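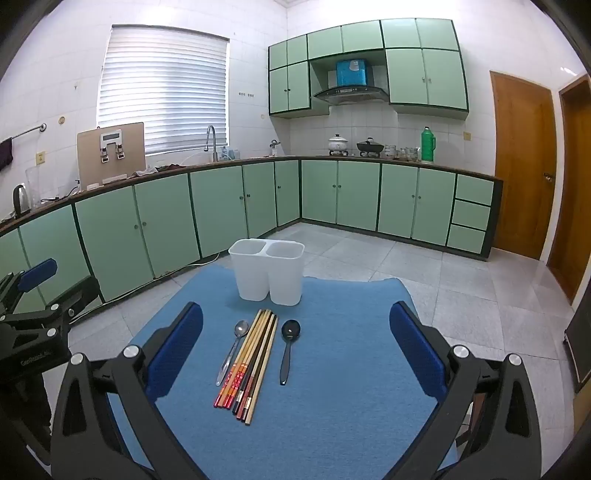 How to Care for Wooden Chopsticks (and When to Let Them Go)

I have been eating with chopsticks most days since I moved to Adurville, and for the first few years I treated them terribly. Into the dishwasher they went, or into a sink full of suds overnight, and then I'd wonder why the points went fuzzy and the finish came off in little flakes. My neighbor Katherine Ayala, who still uses a set she bought back in 2000, finally sat me down with a dishpan and a towel and showed me how she does it. What follows is mostly her method, with a few changes of my own that she may or may not approve of.

What you'll need

A dishpan or a clean sink
Mild dish soap
A soft sponge (the yellow side, please, and never the scratchy one)
Two dry towels
A little food-safe mineral oil, only for sticks with no finish on them
A piece of 300 grit sandpaper, or whatever fine grit you have in the garage

Step 1. Sort them first

Lacquered or painted chopsticks go in one pile and plain wood or bamboo in another. If you have metal or plastic ones, those can be washed with the regular dishes and you don't need me for that! The two piles get washed the same way, but they part company later on when we get to the oil, and it's much easier to sort now than when your hands are slippery.

If you aren't sure whether a stick has a finish, put a drop of water on it. On bare wood the spot will darken after a minute or two. On lacquer it just sits there in a bead looking pleased with itself.

Step 2. Wash quickly in warm water

Warm, please, and not hot. Put in a small squirt of soap and wash a few sticks at a time, rolling them in the sponge from the thick end down to the tip. Spend the most time on the last inch or so, where the rice starch likes to hang on. I used to grab the whole bunch and rub them together between my palms (my aunt in Tindton does it this way and it makes a wonderful clatter), but it does scuff the lacquer, so I've given it up for the nice ones.

Don't leave them soaking. If something is really stuck, lay a damp cloth over the tips for 3 minutes and try again. Rinse well, and rinse once more if you used a scented soap, or your noodles will taste of lemon and not in a good way.

Step 3. Dry them by hand, then let them air

Roll them up in the first towel and press. Then spread them on the second towel, not touching if you can manage it, and leave them until evening if you washed up after lunch. I know it seems fussy. Wood that goes away damp can get a musty smell, though, and once it's in there it is hard to get out again.

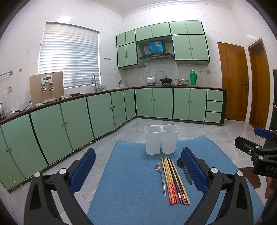
When they're fully dry you can put them away, and I'd keep pairs together from the start, especially if your collection has grown the way mine has, one pair at a time from gift shops and the housewares stall at Warkport. An upright holder is fine as long as air can get in. Wash the holder too, every week or so, paying attention to the bottom, and dry it completely before anything goes back in. Closed drawers are all right in a dry climate. In our damp March weather I leave mine out on the counter.

Step 4. Smooth and oil the plain ones

Every couple of months, run a finger along each bare stick. If you feel fuzz, sand very lightly in the direction of the grain, wipe off the dust, and rub in a drop or two of mineral oil with a soft cloth. Wait overnight and wipe off whatever hasn't soaked in. Skip olive oil – it turns sticky and starts to smell. And please don't sand or oil the lacquered ones at all.

Step 5. Know when to let them go

Cracks, peeling lacquer near the tips, dark spots that don't wash out, or a smell that comes back after a good airing: any one of those and I retire the stick. Old ones make very good seedling stakes and plant markers, and I keep one by the stove for poking at drains, which Katherine thinks is a disgrace.

Related articles

Seasoning a Carbon Steel Pan
Getting Turmeric Out of a Wooden Spoon
Cold Noodle Salad for a Crowd
How Often Should You Replace a Cutting Board?

This site uses cookies to remember your preferences. By continuing to browse you agree to our cookie policy. Accept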